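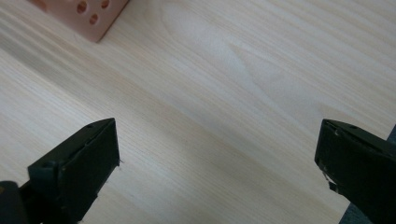
Pale top, straight grain, bit of arch in the figure. Pink block with the holes in the corner.

Plerkotwood work table, small size — review after a few months

Quick one tonight, I have stuff drying. Bought this in June for the back room, been meaning to write it up ever since. People on the list keep asking if the light finish is worth it over the dark one. Short answer yes, with a couple gripes.

Price. I paid 205 with the legs. Top alone was less but then you have to find legs, and the screw holes underneath are spaced for theirs. I tried my old Horum trestles first. Don't bother. They rock.

Assembly was fine. 4 legs, one wrench in the bag, no words in the instructions, just drawings. Drawing for the cross brace is upside down, or I was. Took me most of an evening but I stopped to eat. Have a second person for the flip, the top is heavier than it looks.

The surface. Best part by far. Pale, somewhere between cream and honey, depends on the light. Long fine lines of grain and then the curvy cathedral bit where it all bends over. Mine has that toward one end and I put that end by the window on purpose. Matte. Feels smooth, no fuzz, didn't need sanding out of the box. I ran a hand over every inch looking for something to complain about and got nothing.

Matte does not mean zero glare though. With a lamp straight overhead the middle washes out and small light-colored parts get hard to see. I moved the lamp to the side. Better.

Color matters more than I thought it would. My last table was a brown so dark I lost everything on it. On this one a pink block just jumps out at you. Dark stuff too, obviously. White and beige things, not so much — if you work with a lot of bare wood bits get a mat.

Stains. Coffee ring wiped off the same morning. Red marker did not, there is a ghost of it near the back edge and I have made peace with that. I put 2 coats of Fukuda clear wax on after the marker thing. Should of done it day one. Went on easy, smelled for a while, didn't change the color that I can tell. They say to redo it every year, we'll see.

Dents. It will dent. I dropped a clamp on it the first week and there's a little moon shape now. Fingernail won't mark it, edge of a metal ruler will if you lean. If you hammer on your table get something else, or keep a scrap board handy.

Height is 87 cm. Good for standing if you're medium, too high for a normal chair. I use a stool. Wish they'd sell a shorter leg. I asked, they said maybe, that was a while ago.

Compared to the Skorkov bench, which I had for over 4 years — the Skorkov is tougher, has the drawer, weighs a ton, looks like a school basement. Edges on that one were sharp enough to catch a sleeve. The Plerkotwood edges are eased a little and I notice it every time I lean on the thing. No drawer is a real loss. Currently everything lives in a shoe box underneath.

Wobble. None on the flat floor. On the old floor by the door, yes, some. Feet don't adjust. Folded card under one leg, done. For this money the feet should adjust.

Shipping box was beat up on one corner but the table was ok, they pack it with plenty of foam. Save the foam if you think you might return it, the form asks for it back.

Good: the top, the top, the edges, how fast it wipes down.
Bad: no drawer, feet, glare under a bad lamp, teh brace drawing.

Would I buy it again, yeah. Would wait for a sale. If you already own the Skorkov and it isn't bugging you keep it. If you stare at your table all day like I do get the light one and wax it before you put anything on it.

Edit 10th December: still flat, no cracks with the heat on. Marker ghost still there.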